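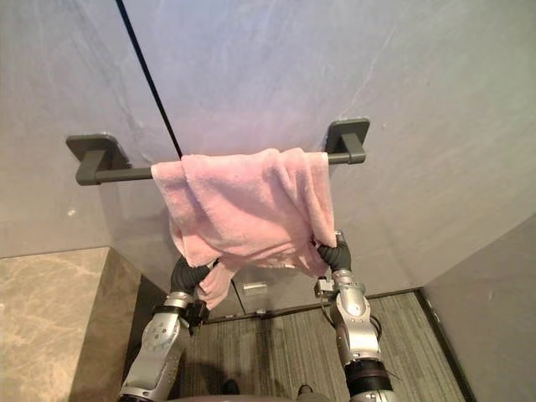

puko_237
How often do you wash a bath towel if only one person uses it?

kesden
After three or four uses, if it dries fully between them.

marrow993
I do not agree with this. In my flat the bathroom has no window, and in February a towel stays damp until the evening. I change mine after 2 uses.

kesden
Then the problem is the air. Open the door after the shower and spread the towel flat on the bar, not folded double.

puko_237
Thank you both. Do you use softener? Mine became soft but it takes water badly now.

marrow993
Never for towels. I wash them warm with less powder.

kesden
I use a little, and my towels are fine. Maybe it depends on the water.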